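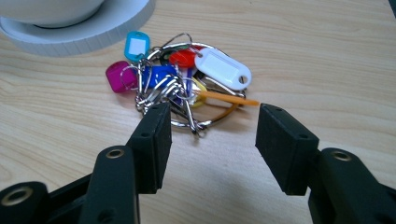
May, workshop notebook, second shelf kiln bay. Started writing this at 7.40 with tea, so forgive the spelling.

Opened the kiln this morning and I am so pleased with the Flurkiver batch that I went round the building looking for somebody to show, and there was only the postman. It's the ash glaze I have been fussing over since the winter, and for the first time it has broken properly over the rims, a sort of toasty brown going into a soft grey-green lower down where it pools. The bowls came out best. The two tall jugs are a little dry on one side, the side that faced the door, and I think I packed them too near the edge again (I do this every time and I write it down every time, so here it is again).

For anyone wanting to repeat it: 200 g of washed ash from the Omoregie orchard bag, 156 g of the potash feldspar, 40 g of ball clay. Sieved twice. I meant to sieve it three times but my arm gave out and I wanted my lunch. The bucket is labelled Flurkiver 93, after the number on the old test tile, and should not be confused with Flornus, the white one with the chipped lid. Please stir right down to the bottom before dipping, it settles like concrete.

Dipping was a slow count of three for the bowls and a bit less for the jugs. I wonder now whether the jugs wanted longer. Bohdana thinks it's the clay and not the glaze at all. She threw them from the reclaim, and she says the reclaim was groggier than usual and drank the water up faster than she liked. She may well be right — she usually is about clay, though I'd still put a small bet on the door side being cool. We have agreed to do one jug in reclaim and one in fresh, next to each other on the middle shelf, and then we shall see who buys the biscuits.

Cones: the bottom one was right over, the top one only halfway. So there is still a difference between the shelves, and I'd like to try a longer soak at the end, perhaps with the bung left in until the last hour. I haven't changed the controller yet. If you are firing before I am, please leave it as it is and just write down what your cones did.

Clostero, the speckled one, was a disappointment. It crawled on all the tiles, every one, with great bare patches like a map of somewhere with too many lakes. I had left it standing since before Easter and it had gone thick, and I suspect there was dust on the biscuit ware as well. I shall wipe the next lot with a damp sponge and thin the bucket a little. No need to throw it out, I have a soft spot for it.

Still to do: grind the foot of the blue dish, wash the second bag of ash (gloves!), new batt wash on the two bottom shelves, and ask Bohdana where she has put the good sieve.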